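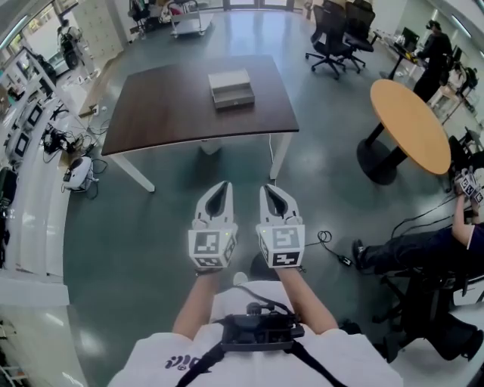 Duygu Ateş wrote back on the first draft of this section that she'd tried three pairs of hand-held grippers before settling on one, and that she wished somebody had told her to compare them in the same order every time, with the same objects, before she got attached to any of them. Fair point! So I moved the comparison up front, and the calibration stuff now lives in section 5.

4. Trying out the hand-held grippers

I'm going to assume you've unpacked everything and charged it overnight. If you're still waiting on the charger, go read section 3 and come back.

4.1 Before you pick anything up

1. Put the chest harness on first, then the grippers. I did it the other way around for my whole first week and kept whacking myself in the chin.

2. Snug the straps until the unit on your chest stays put when you lean forward. It should feel like a daypack worn backwards (a small one, luckily).

3. Run the cable up and over, with a bit of slack. Raise both hands over your head. If anything tugs, give it more.

4. Wipe the marker blocks with a dry cloth. Fingerprints on the black squares are fine, but a shiny smear under a ceiling light will lose you the tracking, and you'll blame the software for an hour like I did.

Note: Don't use spray cleaner on the markers. The Drarkon ones are printed paper under a thin film and they bubble at the corners.

4.2 Waking them up

1. Hold one gripper in each hand at chest height, fingers pointing up, a little apart.

2. Turn on the right one and wait for the green light, then do the left. The base station pairs them in the order it hears them, and if you swap them your left hand will be driving the right arm. Kind of funny once.

3. Stand still while the preview window finds both blocks. You want at least one full marker face per block, and two is much better. If it only finds one block, turn your wrists a touch outward — that fixes it nearly every time.

4. Open and close each gripper all the way, slowly. The opening reading should run from 0 up to 87 mm and back. If it stops short, section 5.2 has the reset.

Caution: Keep your fingertips behind the guard when you close. The springs are stronger than they look, and the Pruder set in particular has a mean little pinch point near the pivot.

4.3 The side-by-side test

Okay, the fun part. You'll run the same short routine with each set: Drarkon, Pruder and Uysal, or whichever ones you've got. I use a box, a roll of tape and a soft sponge. Use what you like, but don't change it halfway through!

1. Set the object in the middle of a table you can walk all the way around. Hip height is good. A low table makes you hunch, and then the chest unit mostly sees your knees.

2. Start a recording and name it with the gripper first, so your files sort nicely.

3. Pick up the object with the right hand, pass it to the left, and put it back down. Do that ten times at a normal pace.

4. Now do ten more with your elbows tucked in. This is where the markers start hiding behind your own hands, and where the sets really separate.

5. Stop the recording, swap grippers, take a sip of something, go again.

Note: If a second person is working nearby with another set, make sure the two of you have different marker numbers. The Litwood controller will happily track your neighbor's hand and never say a word about it.

Caution: Coil up any loose cables before you start walking around. You'll be watching your hands and won't be looking at your feet at all.

4.4 Reading the results

Open the session in the Litwood viewer and look at dropped frames first. My last Drarkon session had 2,000 frames and lost 87 of them, nearly all in the tucked-elbow part. I can live with that. The Pruder set tracked better but wore out my thumbs, and I caught myself rushing the last few passes just to be done. The Uysal set is the lightest by a good bit, and the curve on the fingers is lovely on round things, though flat boxes like to slide down toward the palm.

If you see one long gap instead of lots of tiny ones, check the cable before you blame the markers. A loose plug at the chest unit drops everything at once.

Write down how your hands feel, too. I keep a plain text file with one line per session, and it's been more useful than half the graphs.

Once you've got a favorite, leave it paired and go on to 5.1.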